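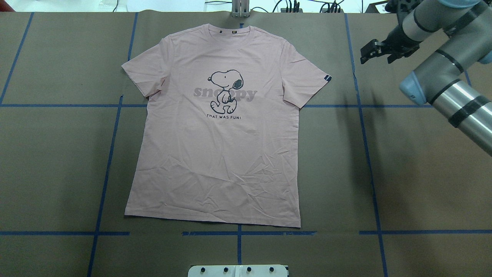
Setting Up and Running a Two-Arm Cloth Folding Cell: House Rules

Anyone who runs the folding table at the Pemside shop follows the same steps, whether they have been here a week or several years. The page covers the bench, the pendants, the garment and the paperwork. It does not replace the arm manufacturer's manual or the risk assessment, and you need to have read both before you start.

1. Check the surface first

The table is covered in brown paper with a grid of blue tape. The grid is a reference for placing garments and for spotting when something has shifted. Look along each line before the first run. Small gaps and slightly crooked joins are fine. A lifted end is a stop item, and so is any tape a gripper finger could catch.

Replace tape by laying the new strip next to the old one, then pulling the old one up. If you pull first, you lose the position and have to measure again. When the paper itself is replaced, write the change in the log and rerun the placement check in step 4.

2. Keep the two tables separate

The brown table is for the garment and the arms. Pendants, terminal blocks, the screen and everything else go on the white table. No tools, phones or drinks cross over to the brown side while either arm has power.

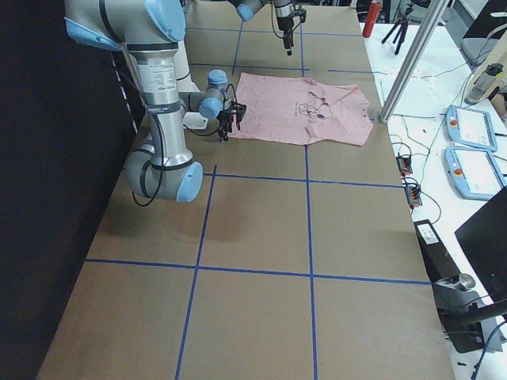 Written by Domenica Wyss
Checked by Senan Mac Mathúna
Last revised April 25, 2024

Each arm has its own pendant, and each pendant has its own red emergency stop. Leave both pendants screen up on the white table, one behind the other, with the red buttons at the same end. You should be able to reach either button without leaning over the brown table. Don't lay cables, paper or a sleeve of your coat across them.

Test both stops at the start of every shift. Press one, confirm on both screens what has stopped, reset, then do the other. Do not assume that one button stops both arms. On our Gosar cell it does, and on the older Tierney cell it did not until the wiring was changed in May.

3. Route the cables

Gripper cables need slack, but a hanging loop must not reach the garment or drag across the tape at any point in the program. Jog each arm through its full path at low speed and watch the loop the whole way. The lowest point is often in the middle of the move, so checking only the start and end positions will miss it.

Wires on the white table may be untidy. They may not hang over the walkway side.

4. Place the garment

Both arms must be stopped before a hand goes over the brown table. Spread the shirt flat, front up, and smooth it from the collar down. Small creases are allowed. Line it up with the tape given on the run sheet and step back behind the white table before you reset.

Use only garments from the test bin. Prints, labels and hem tabs are all acceptable, and we want a mix of them. Zippers, buttons and drawstrings are not allowed on this cell without a separate sign-off from Aidan Egan.

5. Run the fold

One person runs the cell and keeps a hand near the pendants. A second person may watch but does not give instructions to the operator during a move. First runs of any changed program are done at reduced speed, 5 times in a row, before going back to normal speed.

Watch the corners when both grippers are working close to the cloth. The fingers come down near the paper on either side of the shirt, and a height error shows up there before it shows up anywhere else.
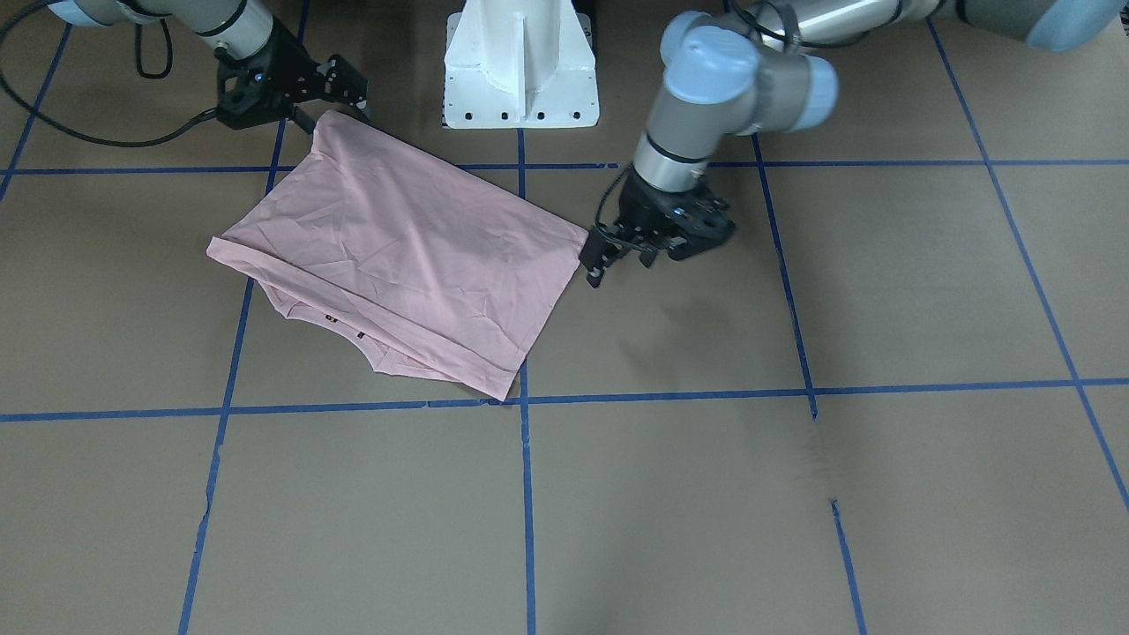 6. When a fold goes wrong

Stop the run. Don't reach in to straighten a corner, even if the arms look idle, and don't tug cloth out of closed fingers. Open the gripper from the pendant, raise the arm clear, stop both arms, and then remove the shirt by hand.

Log the failure before you reset the garment. Write down the program number, the step, which arm was involved and what the cloth was doing. "Bad fold" is not enough. Run 842 was logged that way and Wilfredo Talavera had to repeat the whole set.

Up to 2 failures at the same step can be retried. After that, leave the cell stopped and call the person on the rota.
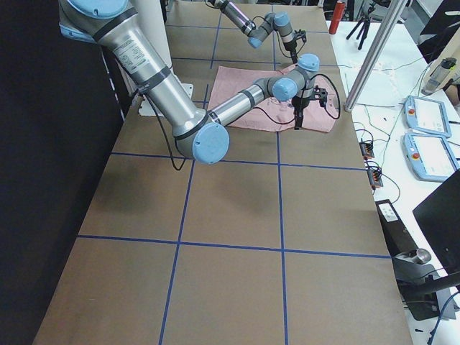 7. Shut down

Raise both grippers clear of the table and move the arms to their park positions. Press both emergency stops, take the garment off, and return it to the bin. Look over the paper for new marks and tears. Sign the log with the time and your initials.

Log sheets go in the Clurnden folder, 16 to a sleeve. Questions about this page go to Peadar Ó Súilleabháin.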